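Choosing Our Hands: The Equipment Wish List So Far

It's budget season, and for once I'm looking forward to it! We've been saving toward a new hand setup for the cloth-handling bench, and the list has finally gone from daydreams to something with prices next to it. I'm Kyu-ri Ha, I look after equipment planning for the soft goods project, and this page is where I'm keeping the gallery and my notes together so the rest of the group can read along (and argue with me, which you always do).

A bit of background for the people who joined after February. We want two hands, one complete spare, and enough fingertips to stop rationing them. Watelitz and Mesard have both sent quotes. Watelitz is cheaper up front, Mesard includes the mounting hardware, and both of them took my endless questions about cable length with good humor.
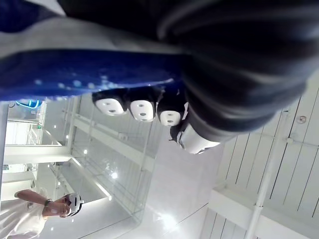 Fingertips are where I want to spend first. I know the arm gets all the attention, but the tips are the part that meets the fabric, and they're the part we'll be reordering for years. Look at the three white caps lined up against the blue cloth, each with its pair of small holes. A shell like that is a separate line in both quotes, and I've asked for 14 in the first order. Watelitz sells them one at a time, Mesard only in packs, and the packs come out at 385 for the set we'd need. I'd also love to try a softer version from Jesport if the samples get here by Tuesday.

The headset side of the budget is in better shape than I expected. We teleoperate for most of the day, so comfort counts as a real cost to me. I've put in for spare face pads, a second charger and longer straps - small things, all of them, and all of them things we've gone without for too long. Total for that section: 700. If we have to trim somewhere, please let it be the charger and leave the pads alone!

Fabric gets its own line this year, hooray. Up to now we've been buying cloth out of the general supplies money, which made it hard to plan anything. Ma has a remnant bin that's perfect for us, and I've picked 11 pieces to start: plain cottons, a couple of stretchy knits, one horrible slippery lining that I'm very excited about. Prints and speckles are welcome too. I'd like a good mix of patterned and plain so we aren't buying for only the easy cases.

Still open:

Service plan. Mesard wants a yearly contract, Watelitz charges per repair. I lean toward paying per repair, at least until we know how hard we are on the hands.

Delivery. Both quotes assume a ground-floor drop-off. I've asked what it costs to bring the crates all the way to the bench - no answer yet.

Storage. A spare hand needs a padded case and a shelf with a door. I have my eye on the cabinet by the printer, so if you keep your lunch things in there, consider this fair warning.

Send me your additions by the end of the week. I'll update the page when the Jesport samples arrive, with pictures of those too.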